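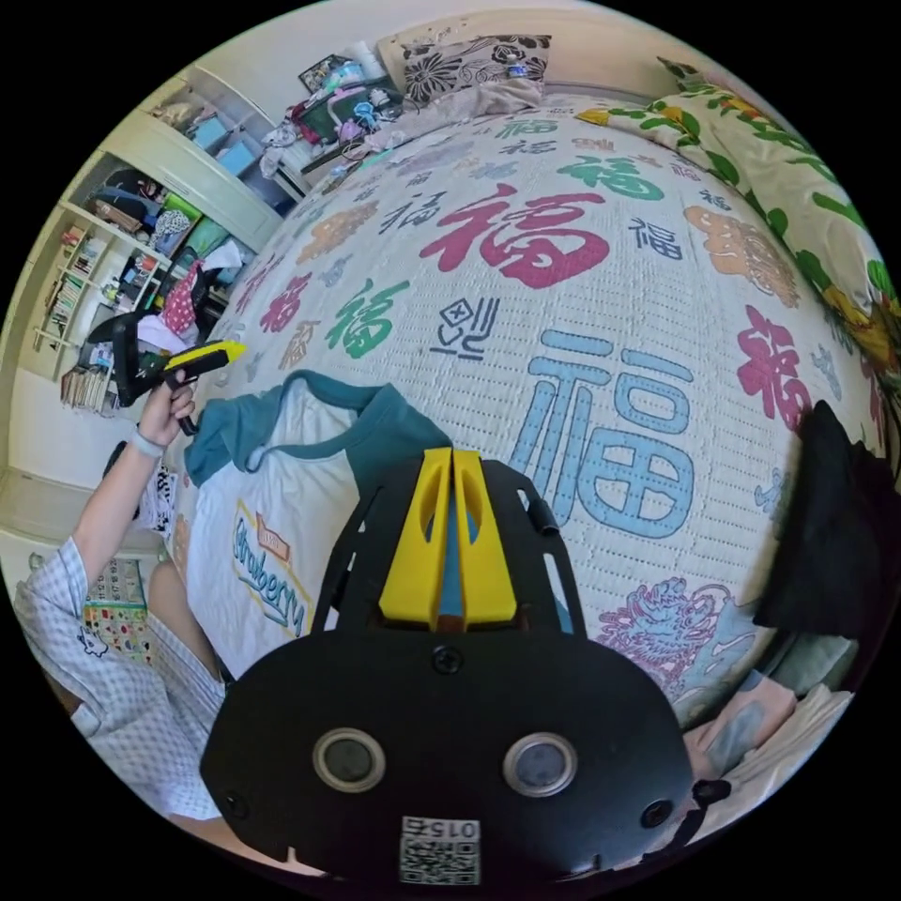 By Rania Najjar | 1/10/19 | Research

A method for teaching robots to tidy clothes by recording people at home has produced its first full set of results, the team at Bodin said.

The work, known as the Vukico project, uses hand-held grippers in place of a robot. A person holds one in each hand and gets on with an ordinary job, such as sorting what has been left on a bed. Lenses on the tool record the job from close to the fingers, and the recordings are used to train a two-armed machine that has never been in the room.

Bedrooms were chosen on purpose. A white T-shirt with teal sleeves lying on a boldly printed bedspread is a harder thing to pick out than the same shirt on a grey bench, and earlier systems trained in the laboratory did badly when the background changed.

The group collected 227 recordings in 14 homes. The trained robot was then given 143 attempts at picking up a garment and moving it to a marked spot, in rooms it had no recordings from. It managed 90 of them. Most of the failures came with thin fabrics, where the fingers closed on the cover underneath as well as the garment.

"Patterned bedding gave us less trouble than we had planned for," said Solange Baudry, who led the trials. "Thin cotton gave us more."

Máté Erdős, who wrote the training software, said the two hands were recorded on a shared clock so that the robot could learn when one gripper should wait for the other. Without that step, he said, the arms tended to pull against each other.

Folding was left out of this round. A second round, with folding and with smaller items such as socks, is due to start in December at the Usitz site. The recordings will be shared with other groups once the homes taking part have agreed to it.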